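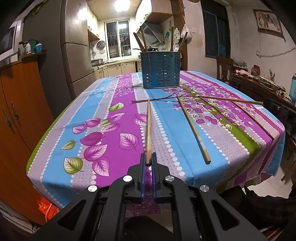

Chopsticks on the striped tablecloth, with the blue utensil holder at the back of the table.

Home | News | Village Life | Clubs | Contact

Table evening returns to Gatden in September

The table evenings in Gatden will start again in September, after a summer break of nearly 12 weeks. The first evening is about laying and clearing a table for a noodle supper, and there are places for 20 people.

Roswitha Haberkorn, who leads the course, wants to begin with the small things. Guests will learn where the chopsticks should lie, how to pick them up in pairs and how to put them back in the holder after the washing. "Many people have wooden chopsticks in a drawer and they never use them," she told us. "I would like that they stand on the table, where the hand can find them."

The tablecloth with the purple and green leaves will stay in use this season. Joscha Frerichs had proposed a plain white one, but most of the regular guests preferred the colours. He will cook the noodles and a clear soup with spring onions.

The doors open at 6 pm and the supper is finished by 9 pm. The price is 12 euros and includes the food. Who wants to come should write the name on the list in the Dreßler bakery. Guests are asked to bring one deep bowl each. A second evening, on folding napkins, is planned for later in the autumn.

Related items
Stetville market moves to the school yard
Lillinar choir looks for low voices
Bus 21 stops again at Gatden church
Apple pressing: bring your own bottles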